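Simulated pick tasks: what should the written procedure cover?

Asked by gantrypost, May 17, 2019

We run pick tests in simulation before anything goes near a real arm. The current set is an arm picking a thin, flat object off a red sofa seat with other items nearby. Our procedure is half a page from the Dimton project and it never says what counts as a valid trial. What do other groups write down?
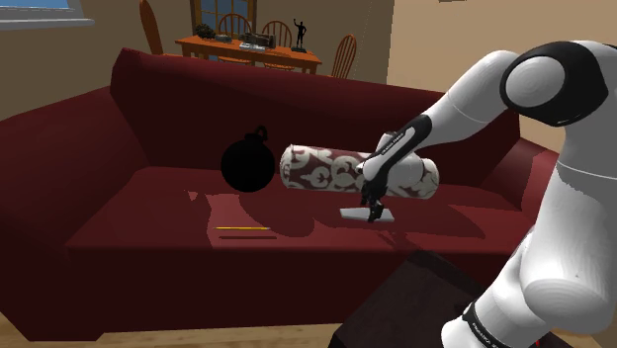
What I have so far

Fix the start pose of the arm. Log the random seed. Keep a wrist view as well as the room views, so a reviewer can check where the fingers were relative to the object. Sort the views by trial number before anyone scores them.

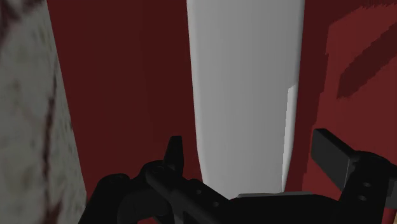 Posted by noro_bench
2 replies, last edited by author

Write the pass rule before the first run. Ours says the object must be clear of the surface and held for 80 simulation steps. A trial where the gripper touches a neighbouring item gets its own code and isn't counted as a pass or a fail.

Freeze the lighting too, or record it. Hard shadows across a seat can change what a vision policy does, and if one person's file has different lights you can't compare results. We had 2,001 trials in one batch and had to throw out 749 for that reason – nobody had logged the light settings.

Put the simulator version and the gripper model in the header of every results file. 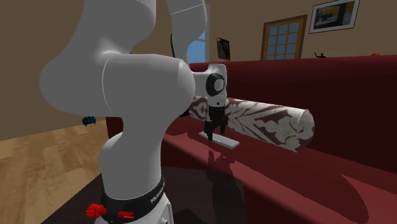
Posted by menzies_lab

Agree with most of that. I'd add a minimum number of trials per object. We use 300, which takes our machine roughly a night.

State clearly that a simulated pass doesn't clear the task for hardware. That needs its own risk assessment, whatever the numbers say.

Posted by hamach7

We just watch the runs and note the bad ones. Works fine for us. Don't know about the light settings thing, never checked.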